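3.2 Hanging small items: the sock hanger

Of all the laundry chores our households told us about, hanging socks was the one they sighed over most, and so we came to give it a section of its own. A shirt forgives a careless hand, but a sock is small and slippery, and on a clip hanger it has to share a short bar with its neighbors. We asked people at the Tratmont and Pluklow sites to lay their socks out flat before hanging anything, toes all pointing one way, with colors kept together – a habit several of them already had from their mothers.

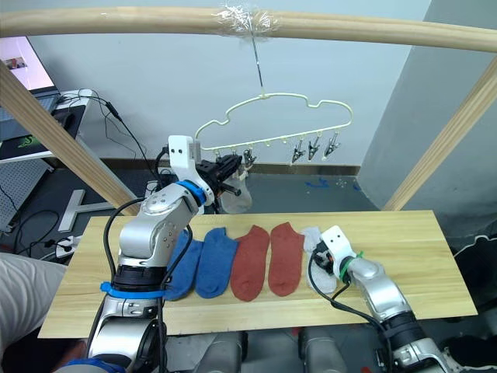
Figure 4. Ankle socks in blue, rust-red and grey laid in a row on a pine-colored board, under a cloud-shaped hanger with metal clips.

Muireann Nic Aodha felt we were making too much of the row. At her house the socks came straight out of the basket and up onto the clips, she told us, and the pairs found each other later in the drawer. We are fond of this objection and have kept it in mind throughout, for it is surely how a great many homes go about it.

Still, when we went back in June, three of the four households at Pluklow had kept on with the row, and they spoke of it kindly. Their reasons had less to do with speed than with comfort: the eye rests on the next pair while the fingers are still busy with the clip.

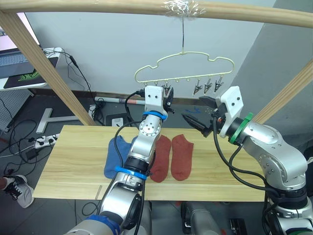 The clips themselves deserve a word too. Most people liked to pinch the cuff and let the toe hang free, which keeps the stretch marks away from the foot, though a few hung theirs by the toe and would not be talked out of it. A light hanger tips when all the weight goes to one end – we heard this complaint at both sites – and the usual cure was to fill the bar from the two ends toward the middle. We return to the matter of balance in Section 4, where heavier items are considered.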